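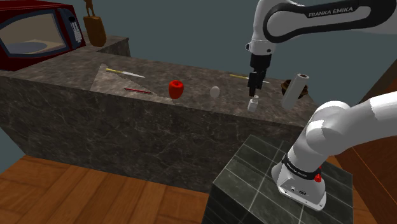
Kitchen scene in sim, arm above the small bottle, fingers open. Franka on the tiled block.

July, workshop notebook. Written up 16:40 by the sim bench

Your email is used only to send you the notebook digest. Unsubscribe at any time. Accept / Manage settings

Going through the house rules for sim scenes before the Nirerwood review. Half of them are in people's heads, the other half in a text file last touched before we moved to the Custura build. Putting the lot here, tidy later.

Started from the pre-grasp pose over the bottle because that's where the arguments are.

Rule on hover. Gripper stops above the object, fingers open, pointing straight down, and we log BEFORE closing. Not during. Old scripts logged on the close command, so the pre-grasp state was missing from 71 runs. Those can't be used for the approach check. Marked in the sheet, don't delete them, they are still fine for lift.

Standoff height: want it written in the scene config and nowhere else. Currently in the config AND hard coded in the approach script, and the script wins. Found this out the slow way, most of a morning gone.

Speed. Reduced speed inside the standoff zone even though nothing in sim can get hurt. Same limits as the real cell, same names for them. If a script needs the limit off to finish in time the script is wrong. I know the counter argument (it's only sim, runs take for ever) and I still don't buy it - we had a script go from sim to the cell with the override left in. Caught at the read-through, luckily.

Sharps. Two knives on the counter in this layout, both yellow handled, one on the pale board and one at the back behind the gripper. The back one worries me more. Anything going for the bottle from the far side sweeps over it. Proposed wording:

- blades are keep-out volumes, padded, whichever task is running
- no knife as a grasp target unless the task name says so
- random placement must not put a blade inside the approach path for the target. Reject and redraw, dont nudge

Bošković rig people do the third one by nudging. We tried it, objects end up touching and the physics goes jittery on the first step. Redraw is slower but clean.

Fragile list. Egg is on it. Bottle isn't at the moment, should it be? It's light and narrow at the neck, tips if a finger clips it. Suggest a second list, "tips easily", with a wider finger opening on approach. Paper roll could go on it too, though it's lying tilted against things over by the bowl so tipping is hardly the word. Leave roll for now.

Contact rules. Any contact with an object that isn't the target = run flagged. Not failed, flagged. Somebody looks at it. Last batch was 2000 runs, 159 flagged, and I got through all of them by lunch, so it's not the burden people said it would be. Most were the inner finger brushing a neighbour on the way down. A handful were the arm link, higher up, which the checker on the Distolel branch didn't test at all!! Link checks now on for every joint, not only the hand. Costs time. Fine.

Base and reach. The pedestal sits in front of the counter, and the base position must be in the run header. Twice now a scene was shared with the counter moved and the base left where it was, and everything downstream looked like a planner fault. Header gets: base pose, counter pose, scene version, seed. Without all of those the run isn't accepted. No exceptions for "quick tests", quick tests are what end up in the slides.

Seeds. One seed per run, logged, never reused across batches. Batches capped at 1000 from now on so a bad config costs us one batch and no more.

Stop behaviour. Needs its own page really. Short version: stop in sim must do what stop does on the cell, arm holds, gripper holds. At present stop in sim resets the scene, so you lose whatever went wrong. Want a separate key for reset. Asked for this in spring as well, still open.

Naming, quick one. Objects are named by what they are, plus a number. bottle_1, knife_2. No "thing", no "new_new_knife". The red stick on the board has no agreed name, three scripts call it three things. Using stick_red until someone objects.

Read-through: second person reads the config, signs with initials in the margin, before anything over a hundred runs or anything headed to hardware. Reader can't be the one who wrote it. Obvious but it has been skipped.

To do
- move standoff into config, remove from script
- blade padding value, ask cell side what they use
- tips easily list, try bottle first
- rerun the 71 with correct logging if the machine is free overnight
- stop / reset split, chase again
- check Distolel branch has the link tests merged, not just promissed

Left the approach batch running, 17:25. Look at flags in the morning before touching the config.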